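Les fèves d'automne, ou comment se faire plaisir dès le mois de mai

Chaque année je me promets de ne pas en faire toute une lettre, et chaque année je recommence : j'adore les fèves ! Les semer à l'automne, quand le reste du potager s'éteint doucement, c'est un petit bonheur dont je ne me lasse pas. On gratte la terre encore tiède, on enfonce ses grosses graines plates à hauteur de deux phalanges, on tasse du plat de la main et on rentre boire quelque chose de chaud. Trois semaines plus tard, parfois un peu plus si le temps est gris, les premières pousses pointent, trapues, d'un vert bleuté, et elles vont rester là tout l'hiver à vous regarder par la fenêtre.

Commençons par la variété. Pour l'automne, prenez une fève à longue cosse connue pour sa rusticité. L'Aguadulce reste ma préférée : elle talle bien, elle encaisse les gelées ordinaires et ses cosses sont généreuses. Les variétés à grain très large, de type Windsor, je les garde pour février ou mars, parce qu'elles fondent trop facilement dans une terre froide et gorgée d'eau. Si vous jardinez en bac ou sur un balcon, cherchez plutôt une fève naine. J'en ai eu de superbes dans une vieille lessiveuse percée, avec des fleurs blanches tachées de noir qui sentaient bon jusque dans la cuisine (les bourdons étaient ravis, moi aussi).

Pour le semis, j'ouvre des sillons doubles, avec une vingtaine de centimètres entre les deux lignes et autant entre les graines. Puis je laisse un vrai passage, soixante centimètres au moins, avant le double rang suivant. On a toujours l'impression de gaspiller de la place en novembre, et en avril on se félicite. Gardez une poignée de graines pour les semer serré au bout du rang : elles serviront à boucher les trous laissés par les mulots. Chez nous ils sont gourmands, et je pose sur la ligne des rameaux de houx ou des chutes de grillage jusqu'à la levée.

Pas d'engrais. Les fèves se débrouillent très bien toutes seules avec l'azote, et une terre trop riche donne de grandes tiges molles qui se couchent au premier coup de vent. Un peu de compost mûr posé avant le semis, si le sol est vraiment maigre, et c'est tout.

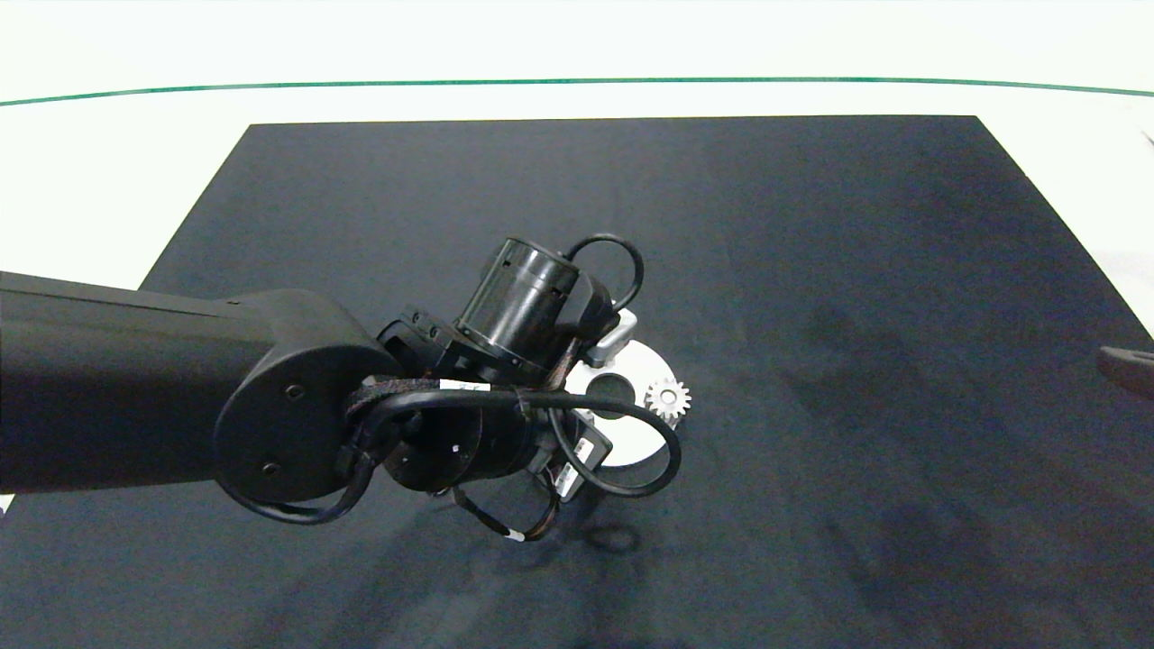 Section Potager et Cuisine – Jardins partagés de Pirnstead

Passons à l'hiver. S'il gèle fort et longtemps, les feuilles noircissent, les tiges s'affaissent et tout a l'air perdu. Attendez ! Neuf fois sur dix la plante repart du pied, avec deux ou trois tiges neuves bien plus solides que la première. Un voile d'hivernage aide pendant les nuits les plus dures, à condition de l'enlever dès que ça se radoucit, sinon les limaces s'installent dessous et font la fête. En mars, je butte les pieds sur une dizaine de centimètres et je tends une ficelle de chaque côté du rang, à hauteur de genou, puis une seconde plus haut quand les fleurs arrivent.

Viennent ensuite les pucerons noirs. Les semis d'automne y échappent en partie, car les extrémités ont déjà durci quand les colonies débarquent. En partie seulement, alors dès que les premières petites cosses se forment à la base, on pince la tête de chaque tige. Et surtout on ne la jette pas ! Ces têtes tendres, lavées et tombées une minute au beurre avec un peu d'ail, valent les meilleurs épinards. Je les mets aussi dans une omelette avec du persil, et il n'en reste jamais.

Marijke Dekker, qui cultive la parcelle du fond côté Hanham, m'a fait changer d'avis sur la récolte. J'attendais toujours que les cosses soient bien gonflées, par gourmandise, et je me retrouvais avec des grains farineux à peler un par un. Elle, elle cueille une première fois quand les cosses ont la taille d'un doigt et les cuisine entières, coupées en tronçons, étuvées avec un oignon nouveau et de la sarriette. Essayez, c'est délicieux – et cela donne à la plante l'énergie de remplir les cosses suivantes. Elle cueille ensuite tous les trois jours, en commençant par le bas.

Et pour les fèves plus grosses, voici ma purée de printemps, celle que je fais depuis des années et que je tartine sur absolument tout.

Purée de fèves à la menthe

Il vous faut deux kilos de fèves en cosses, une petite gousse d'ail, une dizaine de feuilles de menthe, le jus d'un demi-citron, quatre cuillerées à soupe de bonne huile d'olive, du sel, du poivre et, si vous aimez, un morceau de fromage de brebis bien sec.

Écossez les fèves et plongez-les deux minutes dans l'eau bouillante salée. Égouttez, passez sous l'eau froide, puis pincez chaque grain pour le faire sortir de sa peau (installez-vous dehors avec de la compagnie, ça va tout seul). Écrasez l'ail avec une pincée de sel au mortier, ajoutez la menthe, puis les fèves peu à peu. Je garde des morceaux, je n'aime pas quand c'est trop lisse. Versez l'huile, le citron, poivrez, râpez le fromage par-dessus. Sur du pain grillé encore chaud, avec quelques radis à côté, c'est un dîner. La purée se garde deux jours au frais sous un filet d'huile, et elle se congèle très bien sans la menthe.

Quand tout est cueilli, ne tirez pas sur les pieds. Coupez les tiges au ras du sol et laissez les racines en place, avec leurs petits nodules pleins d'azote. J'y repique aussitôt des poireaux ou des choux d'hiver, et ils démarrent à toute allure. Les tiges, coupées en morceaux, vont au compost, où elles disparaissent vite.

Dernière chose pour celles et ceux qui veulent garder leurs graines : les fèves se croisent volontiers entre variétés, alors n'en cultivez qu'une à la fois si vous tenez à la vôtre. Laissez noircir les cosses du bas sur trois ou quatre beaux pieds, rentrez-les par temps sec en août et finissez de les sécher à l'ombre. Un passage de quelques jours au congélateur, une fois les graines parfaitement sèches, règle la question des bruches.

J'ai mis de côté 263 graines d'Aguadulce de ma dernière récolte, triées et prêtes à partir. Elles sont dans la boîte à biscuits de l'abri, parcelle 11, à côté des étiquettes. Prenez-en une bonne poignée, et si vous avez une autre variété à proposer en échange, laissez-la dans la boîte avec son nom. La grosse fève violette de chez Van Acker me fait très envie !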